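Papel grande para desenhar: como evitar que ondule?

zomico
Comecei a desenhar em folhas grandes e estou a adorar! Só que o papel enruga sempre na margem. Que gramagem usam?
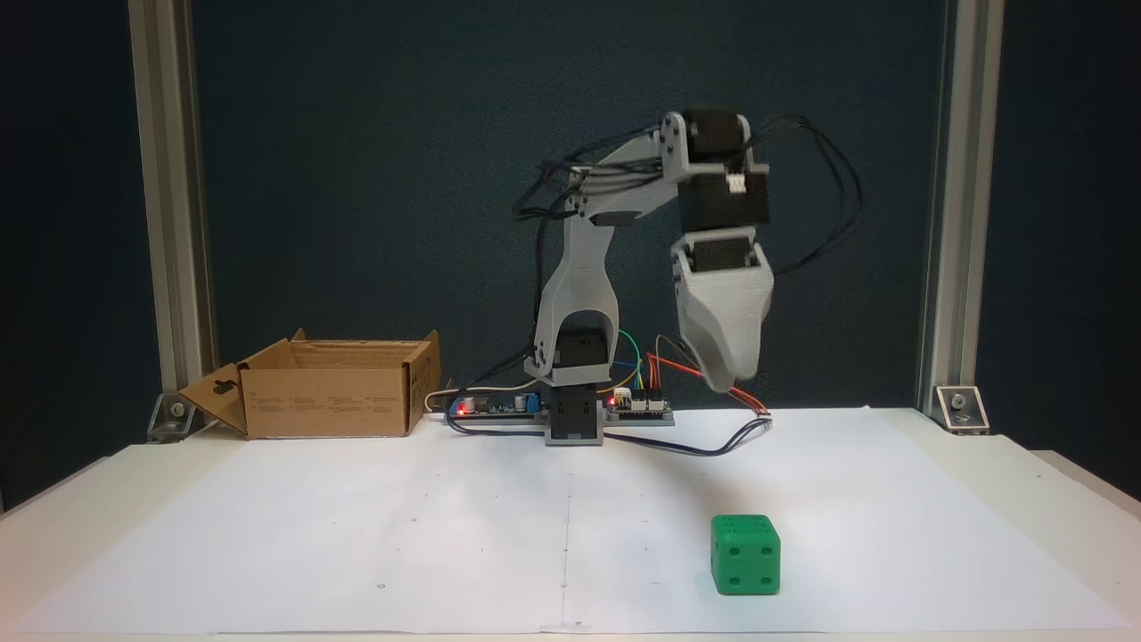
Tenho um bloco Rimwood e lápis 3H, se ajudar.

tsang_40
Guarda as folhas deitadas, nunca em rolo - faz uma diferença enorme! E para marcar grelhas a lápis, mão bem leve. 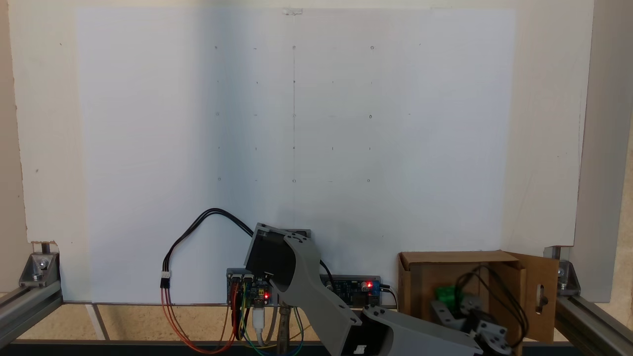 pellitz587
Fita em cima, ao centro, e depois alisa para baixo. Uso isto há 13 anos e continua a ser a minha parte preferida!

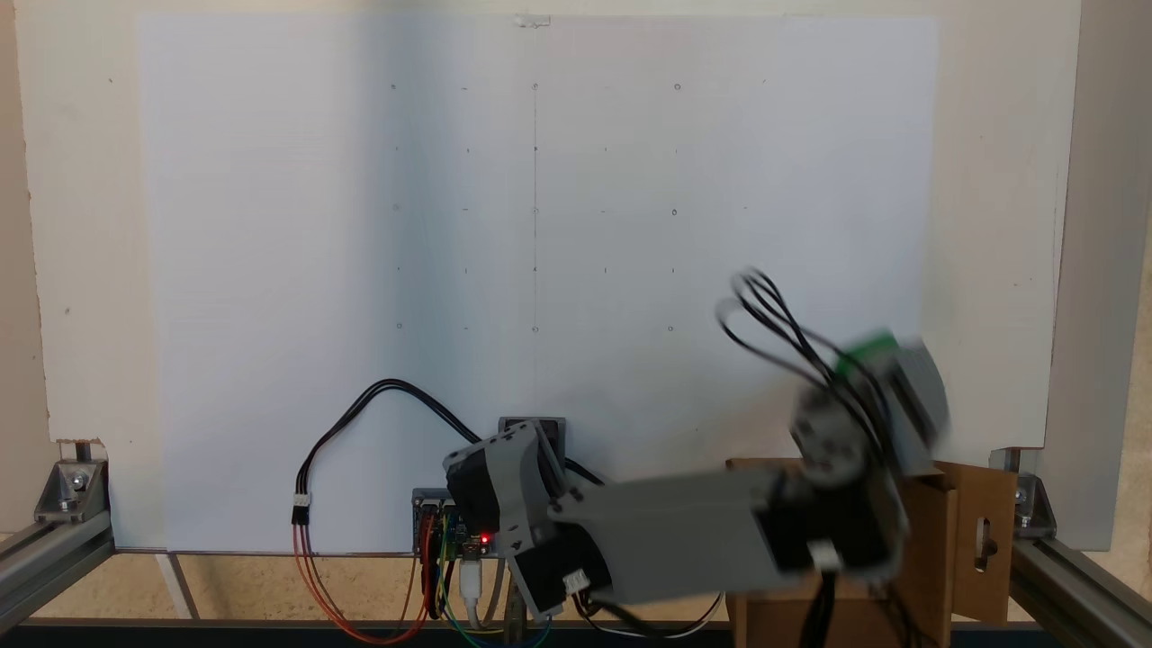
3 comentários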